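The Long Table at Porkdale: a summer of small things

Posted Sep 9, 2024
39 shares | 7 comments

Hello again, and thank you to everyone who wrote in after the last gallery asking when there would be another one. It has taken me most of the summer, I'm afraid, as I am slow at this sort of thing and the kettle is very near the computer. I've been meaning to put together a page about the long table at Porkdale and the odds and ends that live on it, pass over it or get left behind on it, and now that August is out of the way I have finally sat down to do it.

For anyone new, the table came to us from Nazareno Orlandini when he gave up his workroom, and it took four of us and a borrowed van to get it up the hill. He told us it had been sanded back 2 times while he had it and that we shouldn't be precious about it, which was kind of him, and we haven't been! It is a lovely pale wood and the grain is the first thing most people remark on. It has picked up a few faint stains over the years as well. Ilaria Lo Presti wanted to have a go at them with lemon and salt, but I talked her round in the end – I'm rather fond of a table that looks as if somebody has been using it.

The flower pot

Terracotta coloured, with a blue-grey rim at the base that I think makes it. I found it on the market at Truvach for next to nothing, wrapped in newspaper, and carried it home on my lap on the bus, 18 stops with the sun coming in at the window. I had great plans for a geranium. Ilaria has since put in a word for basil, and my sister for leaving the poor thing alone, so you can see how decisions get made round our way.

The little toy

I can't tell you what it is meant to be, and I've asked everyone. White underneath with small black dots like eyes, and orange on top, with raised white lines running over the orange the way veins run through a leaf. My niece says it's a fish, and Nazareno is quite sure it's a vegetable with a face, and I've gone back and forth between the two so often that I've started simply calling it Brosen, after the shop it came from. If anybody out there recognises it, do please leave a comment and put us out of our misery. 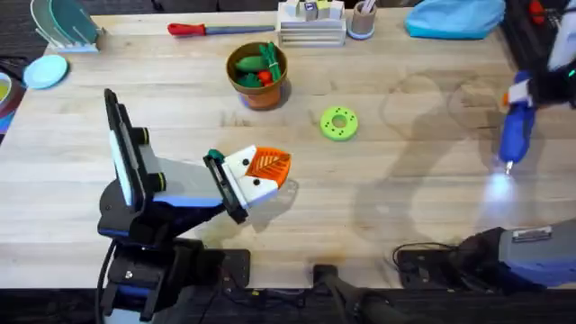 I do like the two of them together, the orange and the terracotta, on that light wood. Warm colours always seem to look well on it, and I've been thinking of looking out a few more bits in the same family before the autumn – a jug perhaps, or one of those Unnithan bowls if I can find one without a chip. Ilaria has promised to keep an eye open when she goes over to Truvach again, and she is much better at haggling than I am.

Do keep sending your own tables in too. I read every message, even if the replies take me a fortnight.

Share this gallery (39)
View comments (7)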